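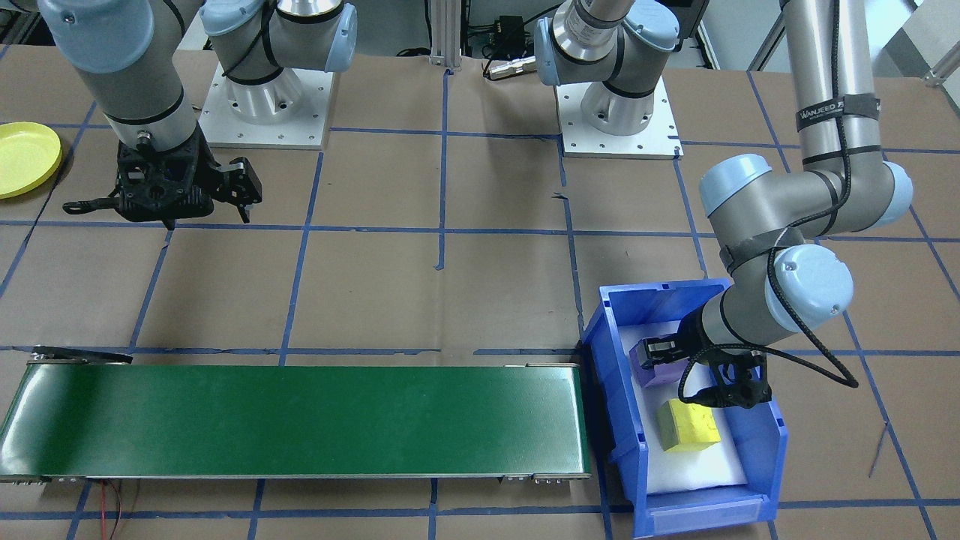 Grigoris Deligiannis makes the coffee himself and does not let me help. He is 70 and has repaired accordions since he was a boy in his uncle's shop in Laduston. I came to ask how a person learns to hear a reed that is only a little wrong.

"You don't learn it," he says. "You get annoyed by it. One day it is fine for you, the next year the same sound makes you angry. Then you can start to work."

The uncle did not teach with words. For the first two winters Grigoris only cleaned. He took off old wax, put the reeds in order on a cloth, and wrote the note names on small papers. If he mixed two of them, the uncle put everything back in one pile and went to lunch.

"I was crying over this pile," he tells me. "But my hands know the order now even when I am thinking about football." 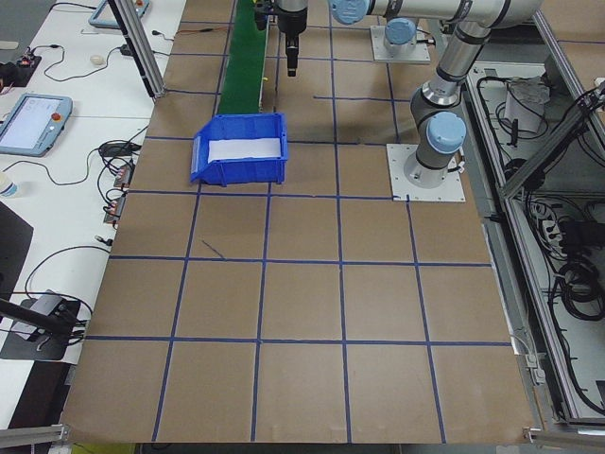 *A blue bin and the taped grid.*

Most of his customers are not famous players. They play at weddings and at village feasts, and they bring the instrument in September, when the summer work is finished and the bellows are tired. Some of them pay late. One man has paid in olive oil for so long that they both forgot what the first repair was.

I ask him about the wax, because I have read that every repairer has a secret recipe. He laughs at this.

"Beeswax and rosin. How much rosin, this depends on the weather where the man lives. If he plays by the sea I put a bit more. It is not a secret, it is only boring to explain."

His former apprentice, Panagiotis Karagiannis, has another opinion. He has his own workshop now, two streets away, and he joined us for the second coffee. He weighs everything and writes it in a notebook.

"He will tell you it is by feeling," Panagiotis says, "but I weighed his wax behind his back for a year. It was almost the same every time."

Grigoris pretended not to hear this - he was looking for sugar. 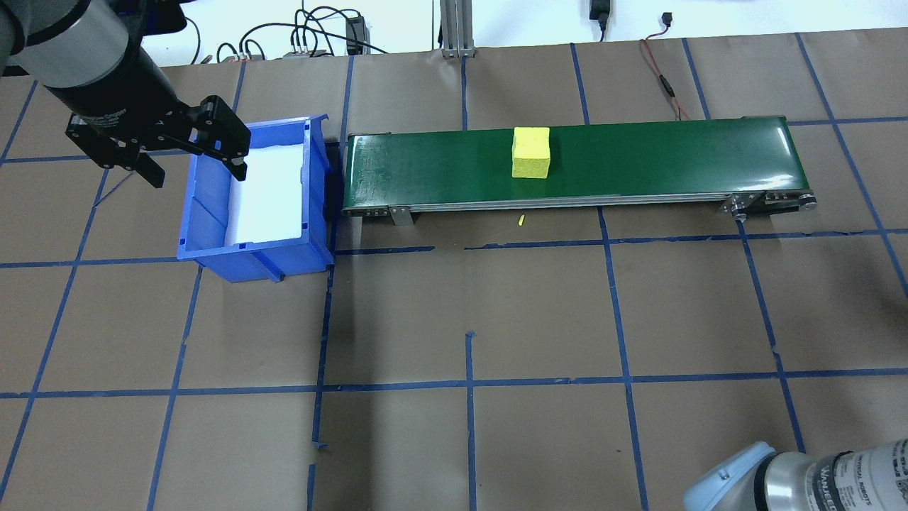

## The Giannakopoulos accordion

The hardest job of his life was an instrument from the Giannakopoulos family, which had been under water in a cellar. There were some 1,000 small parts on his tables, and he worked on it for 41 weeks. His wife moved her sewing to the kitchen.

"The wood was good, the leather was finished, the reeds had rust," he says. "A new one was cheaper. I said this to the daughter. She said her father proposed to her mother with this one, so what can you answer?"

He kept one of the old reeds, with her permission. It is in a matchbox and it still gives a sound, a thin one, a quarter tone too low. 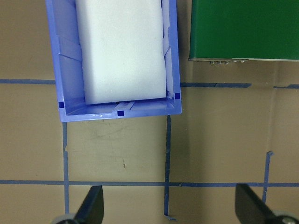
## Who comes after

Panagiotis has one student at the moment and would like a second. Grigoris thinks one is enough, and that two students talk to each other too much. They have had this discussion before, I could hear it from the speed.

I asked Grigoris if he still plays. Only at home, he said, and only slow songs. His left shoulder does not like the bellows anymore. Then he opened the case anyway and played half of a waltz, stopped, played one note again four or five times, and went to look for his file.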